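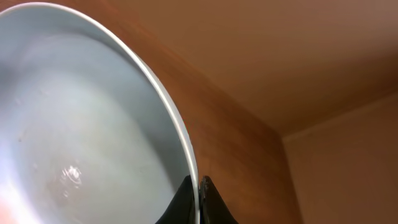
At the Fasow kitchen in Loltmont we wash the dishes by hand after every shared lunch, and in February we changed a few of our habits. Bowls are the slow part. A big white one with a glossy inside can seem clean when only the light is shining on it, so please feel along the rim and the wall with a finger before you put it away.
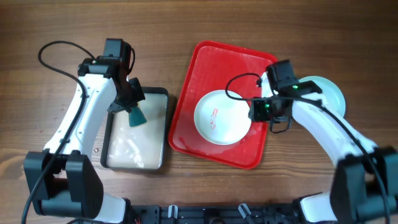
We also ask you to keep washing and stacking apart. Used plates go to one side, and washed plates wait on a tray until somebody has a dry towel. The towels are in drawer 9, next to the Fiore tea boxes. 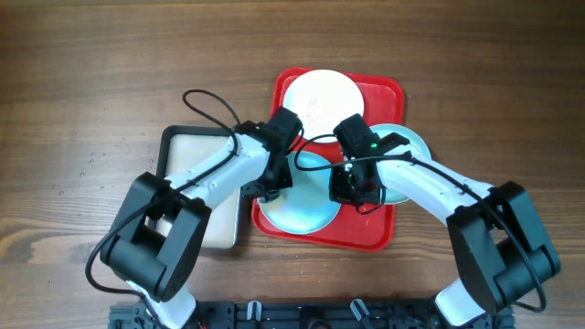 If the tray becomes full, please stop and dry what is there. Last month we paid 59 dollars to replace plates which slid to the floor from a full tray.

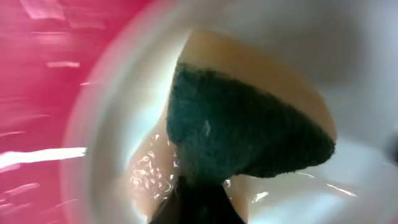

New sponges came from Flendholm, 22 in one box, and they should last us until summer. For the inside of cups and bowls, use the dark green scouring side only when food is stuck, and the pale foam side for all other washing. Rinse the sponge well and stand it on its edge to dry. When it smells, throw it away and take a new one.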